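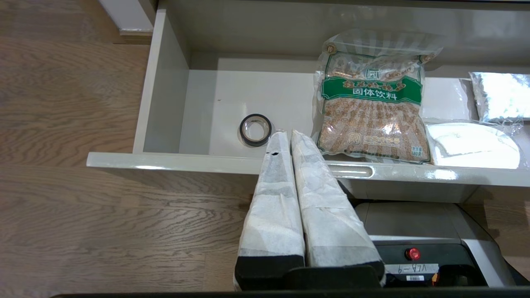 休み明けの体は、だいたい嘘をつく

連休が終わって最初の火曜の夜、Sastryのフロアはいつも混みます。久しぶりの人が一斉に戻ってくるからで、皆さんなんとなく目が泳いでいて、なんとなくバーベルに手が伸びます。そして翌日の水曜は、がらんとしています。階段を横向きに下りている人を駅で見かけたら、たぶんうちの会員さんです。

今月は、休んだあとの戻し方の話を書きます。Cerkport店の受付で一番よく聞かれるのが「どのくらい落ちてますかね」という質問で、一番よく聞き流されるのがその答えだからです。

先に安心材料から。一週間や十日休んだくらいでは、筋肉はそう簡単に出ていきません。鏡の前で腕が細くなったように見えるのは、筋肉にたまっている糖や水分が少し減って張りがなくなっているせいもあります。数日動けばかなり戻ります。旅館の夕食を三泊続けて完食した人は別の方向の変化に気づいているかもしれませんが、そちらは今回の担当外です。

落ちるのが早いのは息のほうです。心肺の持久力は休みが二週間を超えるあたりから目に見えて下がってくることが多く、筋力のほうはもう少しのんびりしています。ここに落とし穴があって、力は出るのに息が続かない、あるいは力は出るのに関節まわりの準備ができていない、という状態で元の重さに戻ってしまう。頭の中の自分は休み前のまま、体のほうはまだ高速道路の渋滞の中にいます。

初日は軽くやる。それだけのことなんですが

一回目に戻ってきた日の重さは、休む前に使っていたものの半分から六割くらいで十分です。スクワットを100キロで組んでいた人なら、まず空のバーで何回かしゃがんで、それから40キロ、様子を見てもう少し。セット数も普段より減らして、各種目2セットで終わりにします。「こんなに軽くていいんですか」と必ず聞かれますが、いいんです。軽いと感じているうちに帰るのが初日の仕事です。

この「軽いと感じているうちに」が難しい。ウォームアップで調子がいいと、人は急に科学を信じなくなります。隣のラックで知り合いが重そうなものを上げていればなおさらで、見栄というのは休みの間も一切衰えない唯一の筋肉らしく、初日から全開で動きます。

筋肉痛がひどくなりやすいのは、下ろす動作です。スクワットならしゃがむ局面、懸垂なら体を下げていく局面、ランニングなら下り坂。筋肉が伸ばされながら力を出す動きは、久しぶりの体にはよくこたえます。初日だけは下ろす動作を無理にゆっくりやらず、自然な速さで。深さも、深くしゃがめる人ほど少し手前で止めてください。動画で見た「五秒かけて下ろす」は、来週でも再来週でもできます。 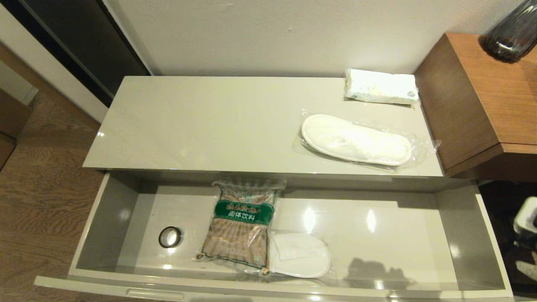
引き出しを開けたキャビネット。上にはティッシュと袋入りのスリッパ

ウォームアップの話もしておきます。休み明けに限って省く人が多いのは、時間がないからではなく、たぶん早く成果を取り返したいからでしょう。お気持ちはわかります。バイクでも早歩きでもいいので、うっすら汗がにじむまで。そのあと股関節と肩をぐるぐる回して、これからやる種目の動きを荷物なしで何回か。反動をつけずに長く伸ばすストレッチは、終わってからのお楽しみにとっておいてください。冷えた体で開脚をして「硬くなった」と落ち込むのは、冬の朝のバターに腹を立てるのと大差ありません。

一週間目の組み方の例

週に三回来る人を想定しています。週に一回の人は、三週間かけて同じことをやれば済みます。

一回目。全身を軽く。押す、引く、しゃがむを一種目ずつ。最後に20分歩いて終わり。マシンの種目を増やしたくなったら、靴紐を結び直して気をそらす。

二回目。中一日は空けてください。筋肉痛が残っていても、歩いているうちに薄れる程度なら動いて構いません。重さは一回目と同じで、セットをひとつ足す。痛みが関節の中にある、片側だけ鋭い、腫れている、という場合はその種目はやらない。続くようなら医療機関へ。フロアのスタッフは親切ですが、レントゲンの機能はついていません。

三回目。ここでようやく重さを戻しはじめます。休む前の七割から八割。最後の一回を終えて「あと三回はいけた」と思えるところで止める。これを守れた人は、翌週にはたいてい元の数字の近くまで来ています。守れなかった人は翌週もう一度「一回目」をやることになります。

走る人の場合

Erkbergの坂を走っている方々には、別に一言あります。あそこは上りより下りが問題です。上りは息が切れるので勝手にブレーキがかかりますが、下りは気持ちがいいので誰も止めてくれません。そして太ももの前側が翌々日に請求書を送ってきます。戻りはじめの二、三回は平らな川沿いにして、会話ができる速さで。会話の相手がいない人は鼻歌でも結構です。サビで息が切れたら速すぎです。

腕時計が「体力が低下しています」と知らせてくることもあるでしょう。休んだのだから当たり前で、時計に言われる筋合いはないのですが、あれを見てむきになって走り出す人が毎年います。しばらく画面を袖の中にしまっておくのも手です。

筋肉痛との付き合い方

痛みのピークは翌日から翌々日に来ることが多く、数日で引いていきます。よく効くと評判のものは山ほどありますが、たいていの人に勧めやすいのは、よく寝ること、普段どおり食べること、軽く動くことの順です。面白みがなくてすみません。面白い方法のほうがよく売れるのは知っています。

休み明けに多いのが、運動を再開したその日から食事を極端に減らす人です。連休に増えた分を、筋トレと絶食の挟み撃ちで片づけようという作戦なのでしょうが、体からすると仕事が増えた日に給料を止められたようなものです。まずはいつもの三食に戻す。お酒の量もいつもに戻す。いつもの量が多い人は、この機会にご一考ください。 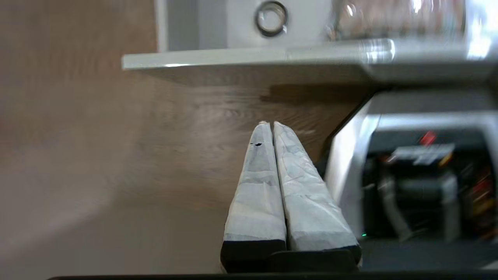
白い素材で巻かれた二本の指先

水分も忘れがちです。涼しい室内だと喉が渇かないまま終わってしまうので、入る前に一杯、途中で何度か。給水機の前で立ち話が始まると長くなるのは承知のうえで申し上げますと、休憩がちょうどよく延びるので、初週に限ってはむしろ推奨します。

ローラーで太ももをごろごろやる人も増えました。気持ちがいいならどうぞ。張った感じが少し楽になる人は多いようです。ただ、歯を食いしばって涙目になるほど押しつける必要はありません。以前、ローラーの上で長いあいだ動かなくなっている方がいて、心配して声をかけたら寝ていたということがありました。強さとしてはあのくらいが理想です。

尿の色がコーラのように濃い、腕や脚がぱんぱんに腫れて力が入らない、痛みが日ごとにひどくなる。こういうときは筋肉痛で片づけず、その日のうちに受診してください。めったにないことですが、久しぶりに大張り切りした直後に起こりうるものなので、ここだけは真顔で書いておきます。持病のある方、薬を飲んでいる方、休みの理由が体調不良だった方は、再開の前に主治医に相談を。熱が下がった翌朝に来て「汗を出せば抜ける」とおっしゃる方が毎年いらっしゃいますが、抜けません。周りにうつります。

「取り返す」をやめてみる

戻し方がうまい会員さんを見ていると、共通しているのは休んだ分を数えていないことです。三回休んだから今週は六回来る、という計算をする人は、たいてい翌月にもっと長く休みます。予定表に空いたところは空いたままにしておいて、次の一回だけを入れる。地味ですし、SNSに載せる写真にもなりませんが、何年も通っている人はだいたいこれです。

記録ノートをつけている方は、休んだ期間に線を一本引いて、その下から新しく書きはじめてみてください。上のほうの立派な数字は見えないように付箋で隠しておくとなおよいです。付箋は受付にあります。

お知らせを少し

Cerkport店では今月、休み明け向けの軽めのクラス「Sanier」を夜七時半から開いています。火曜のみ。内容は上に書いたとおりのことを、音楽つきで、もう少し優しい言い方でやるだけです。予約はいりません。マットはあります。前回は軽めと銘打っているのに物足りないと帰り際に懸垂を始めた方がいらっしゃいました。クラスの趣旨についてはもう一度ご説明しますので、次回もぜひお越しください。

Erkberg店は坂の上にあるため、徒歩でお越しの方はウォームアップが済んだ状態でのご到着となります。帰りは下りですので、先ほどの話を思い出しながらゆっくりどうぞ。

ロッカーの中身は月末に一度空にします。連休前からそのままになっているシューズのお持ち帰りもお願いします。プロテインの入ったままのシェイカーについては、ふたを開けずにそっとご自宅まで運んでください。

次号は「腹筋を毎日やる必要はあるのか」の予定です。答えは一行で済むので、残りの紙面をどう埋めるか考え中です。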